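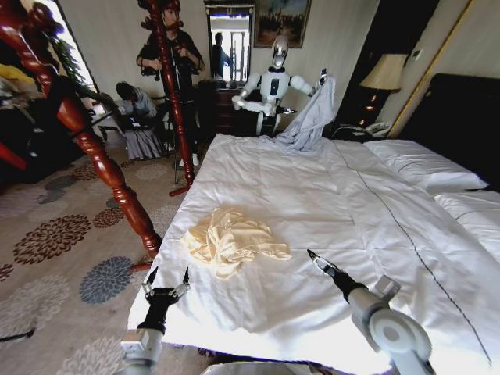

Werkstattbuch, September, kurz nach vier am Nachmittag

Heute also endlich die zweite Runde mit dem Assam von Ratanaporn, auf den ich mich ehrlich gesagt schon seit dem Frühstück gefreut habe. Chalerm hatte die Dose gestern noch aus dem Lager in Bevton mitgebracht, dafür lieben Dank, falls du das hier liest!

Angesetzt mit 7 g auf 600 ml, Wasser bei 83 Grad. Das ist für einen Schwarztee natürlich viel zu kühl, aber Surachet wollte unbedingt wissen, ob die Bitterkeit verschwindet, wenn man so weit heruntergeht. Sie wird tatsächlich milder, nur bleibt leider auch vom Malz nicht viel übrig – nach zwei Minuten schmeckte es mir wie der zweite Aufguss aus der Kanne meiner Großmutter (die am Tee gern gespart hat, Gott hab sie selig). Nach fünf Minuten schon runder, mit Milch dann fast zu brav.

Die Mischung aus Flendunstead haben wir gleich danach probiert, gleiche Menge, kochendes Wasser. Kräftig, schöne Farbe, verträgt Milch ohne Weiteres. Surachet findet sie zu rauchig, ich überhaupt nicht, das müssen wir noch einmal blind verkosten.

Offen: Kanne entkalken, da schwimmt wieder Haut obenauf. Und die Scones nach dem Rezept aus Dutdale sind mir zu flach geraten, vermutlich habe ich den Teig zu lange geknetet. Marmelade ist noch genug da, Clotted Cream bitte nachbestellen, Chalerm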